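Closing a straight cut, and what I keep getting wrong

I have been practicing sutures most evenings since June. I said I would write up how it was going once I got through the first box of thread, and I finished the box last night.

This post is mostly about simple interrupted stitches on a straight cut. I haven't moved on to anything fancier and I don't plan to until these look right.

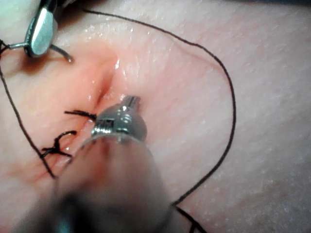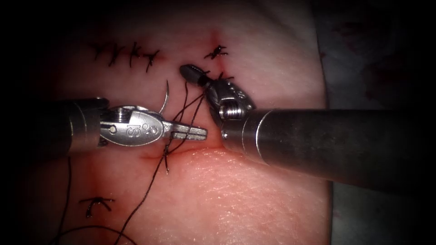 Two views of the stitching.

The first thing I had to learn was to leave the cut alone. My habit was to pull the edges together with every stitch until they touched hard, and then pull a bit more. What you get is a ridge. The edges pile up, the stitch digs in on both sides, and the next one has nowhere good to go. The edges only need to meet. With real skin there is also swelling to allow for, and a stitch that looks snug when you tie it will be too tight later. A pad doesn't swell, so it lets you get away with this, and I got away with it for weeks.

The second thing is the needle. A curved needle wants to travel along its own curve. If you push it straight, it drags, the hole gets bigger than it should be, and sometimes the needle bends. I bent 4 of them before I understood this. Go in with the point straight down into the surface, then let the curve carry it across and up the other side. When it's right there is almost no force involved. Where you hold the needle matters too. I was gripping it near the middle because it felt steadier. Farther back toward the thread end works better for me, though not all the way back, where it's weak.

Spacing is my worst problem. My rows start out even and then get wider toward the end, every time. I tried marking dots on the surface with a pen first. That helped, but I started aiming at the dots and stopped looking at the cut, so if the cut wandered a little, my stitches didn't follow it. Now I put the first stitch in the middle, then split each half, and keep splitting. It's slower but the row comes out even.

Thread. I use black because I can see it. I tried a clear one and could not find the ends. I cut the tails short at first to make the row look neat, and then some of the knots came undone when I flexed the pad. Leave a tail you can grab. Also keep the tails all on one side of the cut, with the knots off to the side and not sitting on the line itself. I forgot this on nearly every row in the beginning and had to nudge the knots over afterward.

Lighting took me longer to sort out than it should have. A single bright lamp from above gives you glare on anything shiny, and the metal is the worst for it. I moved mine off to the side and lower. The texture of the surface shows up much better that way and it's easier to judge depth. The downside is that the far side of the pad goes dark, so I turn the pad when I get to that end.

On pads: I have used two kinds. The Gismont one is stiff and holds its shape, which is fine for learning knots. It tears if you place a stitch too close to the edge. The Bekska one is softer and more forgiving, and I like it better for getting the edges to sit level, but it's worn out already. After enough practice cuts side by side there's no good area left. I got both from Nunalero, and shipping took 9 days, so order before you run out. I didn't.

I set a limit of 30 minutes a session. Past that my hands get sloppy and I start repeating mistakes, and I think practicing a mistake is worse than stopping. I keep a notebook with one line for each row: how many stitches, which ones I'd redo, and why. Most of the lines say "too tight" or "uneven depth." Uneven depth means you went deep on one side and shallow on the other, so one edge sits higher than its neighbor and leaves a little step. You can feel it with a fingertip before you can see it.

Someone on the Gallagher forum said it takes 500 stitches before your hands stop thinking about it. I'm not there yet. I can tell that the knots are getting automatic, because I caught myself listening to the radio last week and the knot was tied when I looked down.

Next I want to work on curved cuts, which need the spacing closer together where the line bends. I also need to practice taking stitches out, which I've been skipping. Right now I just snip everything and pull, and I have been leaving bits of thread behind in the pad.

If you have a brand of pad that lasts longer than a couple of months, leave it in the comments. I need to order another one soon.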